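Ticket: Gilto humidity sensor drops off the Girnura hub overnight
Opened by: Sowmya Thampi
Product: Girnura hub, Gilto humidity sensor, Bisport phone app
Status: Solved

Opening post

Hi all! I start seeds in the spare room every winter and I finally bought a proper humidity sensor for it. I love this thing. The graphs in Bisport are so much fun that I check them before I make coffee. The trouble is that the Gilto goes quiet overnight and I wake up to a flat gray stretch where the line should be.

What I see: the last reading comes in a little after midnight, then nothing until I open the app in the morning. The sensor light blinks green the whole time, so it thinks it's fine. The battery shows 60 percent.

What I've tried so far:
Restarted the hub (no change)
Removed the sensor and paired it again (worked for one night – I got very excited – then the gap came back)
Swapped the power adapter on the hub

Update 1

I exported the log from Bisport and read through it with a pot of tea. It has 2,435 lines and most of them are the hub saying hello to itself, but the night section is interesting. Every gap starts with "sleep granted" and there is no "wake" line after it. On the nights that worked, the wake line is there.

I also moved the hub out of the hallway closet. The signal number in the app jumped to 38 from 6, which made me do a small dance, but the gap was there again on Saturday morning. So the signal was bad, and it also wasn't the problem.
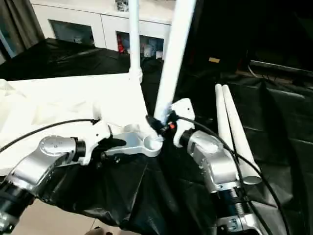
Next on my list was the sensor's position. The Gilto manual wants it in free air at leaf height, and mine had been lying flat on the shelf behind the trays with its vents half covered. I hung mine at leaf height the same evening and the readings got so much smoother! The daytime line used to jump every time I misted the trays and now it makes a gentle hill. The overnight gap didn't budge, though, so I left the sensor where it was and went back to the settings.

Update 2

Found something. Under Bisport > Devices > Gilto > Power there is a switch called "Night saver." It was on, and I'm sure I never touched it. The help text says it lets the sensor skip readings "when conditions are steady." With the door shut and the lights off, my spare room is as steady as it gets.

I turned it off before bed and got a full line the next morning, midnight to breakfast. I can see the moment the heating comes on – a lovely little dip in humidity, clear as day.

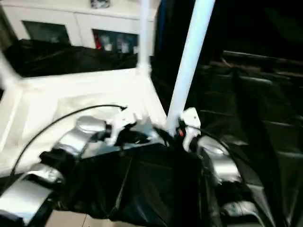
Does turning off Night saver erase the readings already stored on the hub?

All the old readings stay where they are. The switch only changes what the sensor sends from that point on, so the existing gaps stay as gaps and everything before them is kept.

Update 3

A full week with no gaps, so I'm calling it. Two notes for anyone with the same symptoms:

Pairing the sensor again turns Night saver back on. Check the switch after you pair.

If you use the Sastry plug-in to send readings to a spreadsheet, restart it once after changing the switch. Mine kept writing blank rows until I did.

The battery has gone down a bit faster this week, and I'm happy to trade that for the night graph. I'd still love a warning in the app when Night saver kicks in, even a tiny moon on the chart. I've sent that in as a request.

Closing this one. The peppers are up, by the way!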